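Floral wallpaper

Floral wallpaper is a wall covering printed with flowers, leaves or sprays. Small bouquets are often set between faint vertical stripes, which help the hanger keep each length straight. The distance before a pattern starts again is called the repeat. Violets and roses on a cream ground are common in bedrooms and hallways. The Mansilla mill printed 271 floral designs, and its January pattern book was sent to shops each year.

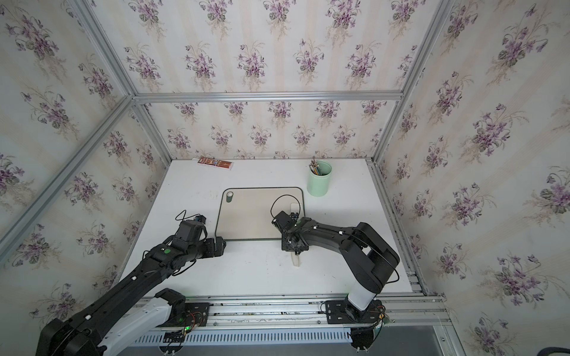

Why is extra paper needed for a large repeat?
Each length must be moved up or down to match the one beside it, and the surplus is trimmed off.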